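Drindden Residents' Association
Minutes of the September general meeting

Held in the common room, Tuesday, 7:00 p.m. The meeting opened at 7:10, when the chair gave up on the coffee urn.

Present: the chair, the vice chair, the secretary (taking these minutes), nine other members, and one member's grandson, who did not vote.

Apologies: received from four households. One household sent apologies for August as well, and these were accepted.

1. Minutes of the last meeting

Approved with one correction. Under "Parking," the word "hostile" was changed to "firm" at the request of the member it described.

2. Matters arising

The side gate has been repaired and now closes. Two members said it closes too loudly. The secretary was asked to write to the contractor, and asked what the letter should say. Left open.

The seed swap made 99 dollars. It was proposed that someone put in a dollar to make it 100. The chair put in a dollar.

3. Report on the visit to the Vorkia open day

Most of the meeting went on this item. The vice chair, who organized the trip, spoke first and at length, and the others who went filled in the parts they felt she had been too kind about.

Twelve members had signed up and 10 went. The bus to Tisholm left on time, which the secretary was asked to record. Vorkia has the upper floor of the old print works and uses it to gather examples of everyday household jobs, done by people with hand-held grippers, so that a robot can later be taught the same jobs. The project is called Fikre. Several members had come expecting to see a robot and asked where it was. They were told it was downstairs and not part of the tour.

The group was shown three work areas: a laundry corner, a desk with a great many cables, and a kitchen. The laundry corner was having what the guide called a slow day. A shirt was folded for us twice. The second fold was better, and there was applause, though the vice chair thinks some of it was meant for the first one.

The kitchen was the favorite by a wide margin. The job on show was handling chopsticks with the grippers, one in each hand, and it was done with more patience than anyone in this association has brought to a kitchen since the holiday potluck. The guide explained that people squeeze the grippers open and shut themselves and that the movements are recorded as they go. A member asked why they didn't just use their fingers. The guide said that the robot would not have fingers. The member said that seemed like the first thing to fix.

Visitors were then allowed to try, at a separate table with a bowl of clothespins. Results were mixed. The chair moved four clothespins from one side to the other and has mentioned it at each of his subsequent public appearances. Another member dropped hers inside a display cabinet, where it remains.

Questions put to the guide, with answers as far as anyone wrote them down:

Would it do windows? Not at present.

How long before one could be bought? The guide preferred not to say, and preferred it three times.

Does it get bored? The guide said that the staff change jobs every hour. It was felt that this answered a different question.

Is the food eaten afterward? The guide laughed and moved us along to the cables.

The vice chair passed her print of the kitchen around the table, and it is entered with these minutes.

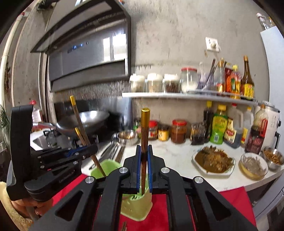
Item 3: the kitchen at Vorkia, a chopstick in each gripper.

Discussion followed. One member said the spice shelf was better stocked than his own and wished to know whether the association could get a group rate on jars. Ruled out of order. Another felt that the visit had been worthwhile but that the stairs had not – there are some 40 of them, by her account, and the elevator was being used for boxes.

A motion to thank Vorkia in writing was carried, all in favor. A motion to invite them to demonstrate at the spring fair was carried with two against, both on the grounds of extension cords.

Action: secretary to write the letter. Vice chair to ask about the fair, and about the clothespin.

4. Common room kitchen

In light of item 3, a member asked why our own kitchen has one working burner. The chair said this had been looked into. Asked by whom, he said by him. He will look into it again before the next meeting, this time with the door of the fuse box open.

5. Any other business

The lost umbrella is still here. It is green and in good condition, and three people have now claimed it with three different descriptions of the handle.

The grandson asked if he could go on the next visit. Agreed, provided there is one.

Next meeting: second week of the month, same room, same time. Cookies to be brought by whoever did not bring them tonight, a list that currently includes everyone.

Meeting closed at 8:35 p.m.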